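Table clear-out, the back room, 11 August 2018

Gallery page for the big clear-out. Sorry it's been slow going up, I've been writing these lines between other jobs and the order is more or less the order we did things in. Most of the photos are still on Aitana's card so for now it's one picture and a lot of notes, the rest get dropped in when she's home. Captions are below where the pictures will go so you can at least read along.

Quick background for anyone who hasn't been up the stairs. The back room at Zotanen is the one with the dark trim and the white walls, good light most of the day. We use it for recording, for the kids' sticker afternoons, for sorting the mail, for eating lunch when it rains. One table does all of it. So the table fills up. Last proper clear was December and that was only because we needed it for the dinner.

Rules this time, same as always. Everything off the table gets a home or gets a box. Boxes marked KEEP, ASK, GO. If it's in ASK and you haven't claimed it by the end of the month it moves to GO. Jonatan Dahlgren did the boxes, Aitana Calvo did the labels and most of the photos, I did the carrying.

1. The door end (Aitana, to come)
Coats, two umbrellas, the Gernen bag nobody could open. Zip was stuck with glue. Open now. Full of more umbrellas.

2. The shelf before (Aitana, to come)
Paper, mostly. Programs from three summers ago. Kept one of each, rest went in the recycling.

3. The shelf after (Aitana, to come)
Same shelf, you can see the back of it. Colour is nicer than I remembered.

4. Mail pile (Jonatan, to come)
Jonatan went through all of it in one sitting with the radio on. Found a cheque. Found the warranty for the old kettle, kettle long gone.

5. The table, mid-morning
Middle of it all.

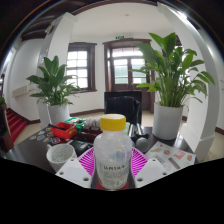 Yellow-capped bottle, speckled cup, red basket, stickers all over. Microphone on the right.

Notes on this one, seeing it's the only one up.

The stickers. Round ones, orange, blue, purple, white, they travel. I've had one on my elbow at the bank. Anything loose got scraped up with a ruler and gone into a jar. The sheet on the far right with the little food pictures went back in the craft drawer, top one, not the deep one. If you take a sheet out please put it back flat, they curl.

The bottle. Label's in Chinese, black characters along the top and then fine print, and none of us on the day could read it. So it's in ASK, cap on, standing up. Please don't tip it out to find out what it is. If you can read the label come and have a look, or if it's yours just take it home.

The red basket. Staying on the table. It's the only thing that has earned its spot. Pens, tape, the small scissors, thats all that should be in it from now on.

The clear containers at the back. Went down to the kitchen for a wash whether they needed it or not, then into the cupboard under the window. Lids are in a bag on the hook. Match them up if you're bored.

The green and white box. KEEP, for now. Jonatan wants it.

The microphone. Belongs in the recording tub with the cables, not out on the table with the stickers. I know it's handy there. Still.

The cup. Washed, back on the kitchen shelf with its friends. Cups go down at the end of the day please, whoever used them, and if you don't know who used it then it was you.

6. Table, legs up (Aitana, to come)
We flipped it. Two of us and a lot of swearing. Gum underneath, old gum. Scraped, wiped, tightened the bolts. It doesn't wobble now, try it.

7. Wiping down (Aitana, to come)
Warm water and a bit of dish soap, then a dry cloth, then the Flustetti polish that's been under the sink forever. Smells like a dentist. Window open for the rest of the afternoon. The top has come up really well but it shows fingerprints, so go easy.

8. Jonatan and the cables (me, to come)
Blurry. He wouldn't stand still. Every cable got coiled and a bit of masking tape with what it's for. The ones we couldn't identify are in ASK, there's a whole bag, please please come look. I'm not keeping a bag of mystery cables another year.

9. Lunch on the stairs (Aitana, to come)
No table so we ate on the stairs. Cheese sandwiches, the good pickles, a thermos of tea. Nicest half hour of the day.

10. Chairs (me, to come)
Black office chair kept, casters cleaned out. You wouldn't beleive the hair. The folding ones are stacked behind the door, and the one with the ripped seat is going unless somebody wants to re-cover it. Fabric's there if you do, I bought too much for the curtains.

11. The three boxes (Aitana, to come)
KEEP is small. GO is big. ASK is somehow bigger than both.

12. The van (Jonatan, to come)
Two trips. First to the charity shop, second to the tip. Tip fee came to 23 dollars, receipt's in the tin.

13. Table, end of day (Aitana, to come)
Bare except for the basket. Light coming in low. I sat and looked at it for a bit before locking up. My favourite of the lot, wait till you see it.

What's in ASK

People keep ringing so here's what I can remember without going up to look.

The bottle, see above.
Bag of cables.
One grey glove, left hand, kid's size.
A tin of buttons.
Reading glasses, strong ones.
Half a jigsaw, harbour with boats. Other half might be at somebody's house.
A framed certificate made out to a Jääskeläinen, no first name, swimming. Really nice frame. Somebody's mum wants this back I'm sure of it.
Scarf, green wool, hand-knit by the look.
Tripod foot. Just the foot.
A key on a loop of string. Doesn't fit anything here, we tried the lot.

Come by any afternoon, the door sticks so give it a shove. If you can't make it leave a message on 639 and say which thing, I'll put your name on it and set it aside. Don't ring 607, that's the downstairs line and they're sick of us.

Still to do

Top of the cupboard. Needs the tall ladder and somebody who likes ladders.
Curtains, hems only.
Deep craft drawer. I opened it and closed it again.
Putting a hook up for the lid bag that isn't the coat hook.
A second basket, if anyone sees a red one going cheap. Same sort of size, smaller is fine.

About the stickers one more time, a couple of people asked if the kids can still have the table. Yes of course. Same afternoons, same drawer, paper down first. Aitana bought a new roll of the brown paper and it lives on its end beside the cupboard. Pull off what you need, tape the corners, and when you're done the whole lot rolls up with the bits inside and goes in the bin. We got through a packet of 2,000 dots last term and I think I've found most of them personally.

Same for recording. Book it in the book, set up, pack it back in the tub after. The tub has a lid now. There's a list taped inside the lid of what should be in there, in Aitana's writing, so check against that before you go home and if somethings missing write it down.

Thanks to the two who did the heavy bits with me and to whoever left the lemon slice on the step, gone in a minute. More pictures when the card turns up. If you took any on your phone send them over and I'll slot them in, say which number you think it goes with.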